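How to sort out a bag of bags (and fold the cloth ones so they stay folded)

You know the one. Bag on the back of the kitchen door, stuffed with other bags, falls on your head when you reach for the dustpan. Mine had been going since before we moved to Ornside. Did it in an evening. Steps below, in the order I wish I'd done them.

What you need

A plastic bin or tub with straight sides. Any size, smooth ones are easier to wipe.
A clear bit of floor or table.
A damp cloth.
Elastic bands, a few. Optional.

1. Get everything out

All of it. Not just the kitchen - car boot, coat hooks, bottom of the wardrobe, the drawer by the front door. Tip the lot in a heap. Looks worse before it looks better, carry on.

2. Empty the bags

Turn each one upside down and shake. Then put your hand in and feel along the bottom seam anyway. I found receipts, a dried up satsuma, half a packet of seeds and a raffle ticket, number 3643, for a draw at the Anditz garden centre that must be long gone. Crumbs go in the bin. The rubbish bin I mean, not the tub.

3. Sort

Cloth totes. Big strong carriers. Thin carriers. Paper. Anything with a broken handle goes in a separate pile and you decide at the end, don't stop now to mend things or you'll never finish.

Be a bit hard on the totes. They pile up because they were free or pretty. Keep the ones with handles long enough to go over a shoulder with a coat on. The rest can go to the charity shop, ours is always glad of them for books.

4. Wash if needed

Check the label if there is one. Printed ones inside out, cool wash, hang to dry by the bottom edge and not the handles. Don't tumble dry, the print can crack and the cotton shrinks. Iron inside out too if you can be bothered. I can't.
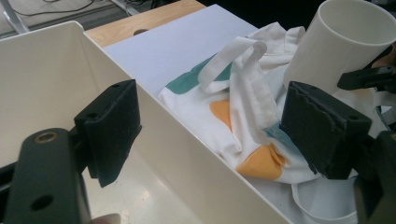 Cotton totes won't sit neatly if you just drop them in a tub, they slump and the handles catch on everything. So fold first.

5. Fold the totes

Lay it flat, handles at the top. Smooth out the creases with your hand, pushing out to the sides.
Fold both handles down over the front so they lie inside the edges of the bag.
Fold in thirds lengthways, left side over then right side over. You want a long strip.
Fold up from the bottom to the top. Then in half again.
Stand it on its edge. If it flops open do it again, a bit tighter.

Takes no time once you've done a couple. Thick canvas ones don't like the last fold, so leave it off and stand them at the back.

6. Fill the tub

Wipe it out first and let it dry propely. Then file the bags upright in a row, like cards in a box, folded edge up. You can see each one and pull it out without dragging up its neighbours. Start at one end and work along. If there's a gap, put something in it - a rolled up carrier will do - or the row falls over.

Mine holds 21 totes standing up. Before, the same tub was full with hardly any in it.

7. Thin carriers

Flatten, fold in thirds, roll up, tuck the loose end into the handles or use an elastic band. Keep 4 by the door and recycle the rest where your supermarket takes them.

Keeping it going

The tub has to live where you put the shopping down. Not in the cupboard under the stairs, I tried that and within a week teh back of the door was full again. Unpack, shake, fold, back in the tub before the kettle's boiled. When the tub's full and a new one comes in, an old one goes out.

Next one will be the tea towel drawer, probably June.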